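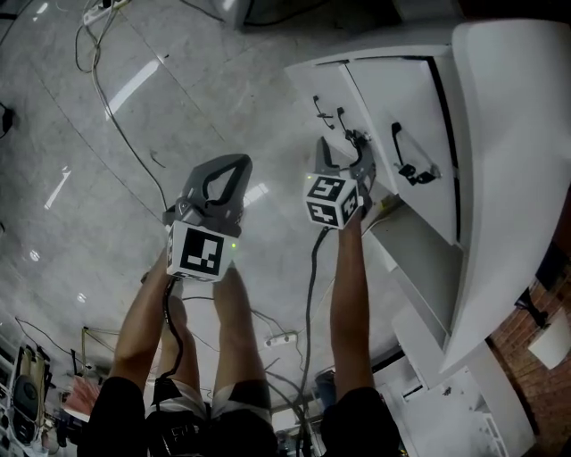
Deux pinces tenues à la main, chacune avec son cube à motifs noirs et blancs. La pince de droite touche un meuble blanc, près d'une petite poignée noire.

Comment entretient-on une pince qui sert à instruire un robot ?

Un robot ne sait pas ouvrir une porte de placard tout seul. Une personne peut lui montrer le geste en tenant une pince semblable à la sienne. À l'atelier Vandunex, la paire de pinces s'appelle Lulis. Avant chaque séance, elle passe par une série de contrôles.

Les doigts

Les doigts de la pince sont anguleux et creux au milieu. Un doigt plein serait plus lourd, et le bras se fatiguerait plus vite. On vérifie d'abord que les deux doigts se ferment bien l'un contre l'autre. S'il reste un jour entre les pointes, on desserre la vis de réglage, on rapproche le doigt, puis on resserre. Les surfaces de contact se nettoient avec un chiffon légèrement humide. La graisse d'une poignée de meuble suffit à faire glisser un objet.

Le cube

Derrière les doigts se trouve un cube blanc. Ses dessins noirs sont des marqueurs : chaque motif est différent, un peu comme un numéro écrit en carrés. Une caméra les reconnaît et l'ordinateur calcule où se trouve la pince et dans quel sens elle est tournée. Un motif rayé ou taché peut être mal lu. On ne le frotte donc jamais avec un produit abrasif. Quand une face est abîmée, on remplace l'étiquette entière – une retouche au feutre déforme les bords du dessin.

Le voyant

Un petit voyant vert est placé sur le cube. Chez Vandunex, vert signifie que le cube est alimenté. S'il reste éteint, on contrôle dans cet ordre : l'interrupteur de la multiprise, la fiche, puis le câble.

Les câbles

Un câble noir part de chaque cube. C'est la pièce qui s'use le plus, car il se plie à chaque mouvement. Le modèle Flumar monté sur les Lulis est changé toutes les 700 heures. Le technicien le fait glisser entre ses doigts, prise débranchée, et cherche un endroit mou ou une gaine fendue. Pour le ranger, il fait de grandes boucles. Une boucle trop serrée casse les fils de cuivre à l'intérieur, sans que rien ne se voie dehors.

L'étalonnage

Étalonner, c'est comparer une mesure à une valeur connue. On pose la pince sur un support Pavlović, dont la position est connue, et on lit ce que l'ordinateur affiche. L'opération est répétée dans 36 positions. Si les valeurs ne correspondent pas, on vérifie la fixation du cube : une vis desserrée le fait pivoter très légèrement, et toutes les mesures sont décalées. Après le resserrage, on recommence depuis la première position.

Le carnet

Chaque contrôle est noté dans un carnet, avec le numéro de la pince et la pièce changée. Le dernier câble remplacé porte le numéro 71. Le grand nettoyage a lieu le samedi, appareils éteints et débranchés.

Mots à retenir
Marqueur : dessin qu'une caméra peut reconnaître.
Gaine : enveloppe qui protège les fils d'un câble.
Étalonnage : comparaison d'une mesure avec une valeur connue.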